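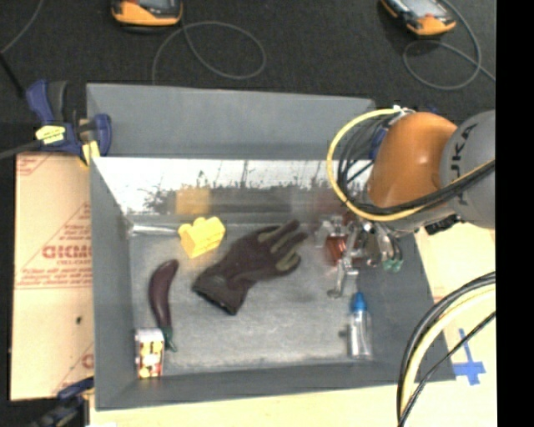
Best way to sort a mixed bin without dumping it all on the floor?

Asked by Rhun Foulkes in Garage and Storage - 566 views

We have one big gray open bin that has turned into the place where everything lands. Right now it has a work glove, a toy eggplant, a yellow toy block, a little bottle with a blue cap, a small printed box, and that's after I already took a lot out. There are 2 more bins like it in the garage and those are fuller.

Every time I try to sort them I tip them out, get halfway, need the floor for the car, and shovel it all back in. Is there a method that works in short sessions? I have maybe half an hour in the evening. Also the bottom of the bin is scuffed up pretty badly. Does that matter, or should I replace it while I'm at it?

Answer by Gwilym Parry - marked helpful by 134 people

Don't tip it. Work from the top and take out one kind of thing at a time. First pass, toys only. Play food and blocks go straight to wherever the toys live, and you stop there for the night if you want. Second pass, anything you wear or work with, so gloves, knee pads, tape. If a glove has no partner, clip it to a nail by the door for a month and then toss it.

Bottles get their own pass. Read the label on each one before you decide where it goes. If there's no label and you can't say what's in it, keep it up high away from the kids and ask your local waste site how to get rid of it. Don't pour it down the sink to find out.

Small boxes I open right away. Half of mine were empty.

I use 4 shoe boxes with masking tape labels - toys, wear, fix, other. When "other" is full I have to deal with it before I touch the bin again. My garage took most of February this way but the car was never outside.

Scuffs on the bottom are fine. Wipe it out and keep using it. I'd only replace one that was cracked.

Answer by Nitden

get smaller bins. big ones always fill up with junk

Answer by Renaud

Agree with the first answer mostly. I'd skip the "other" box, mine just became a second junk bin. One thing to add - put the sorted stuff away the same night, even if you only did toys. If the shoe boxes sit next to the big bin somebody will empty them back into it. Ask me how I know.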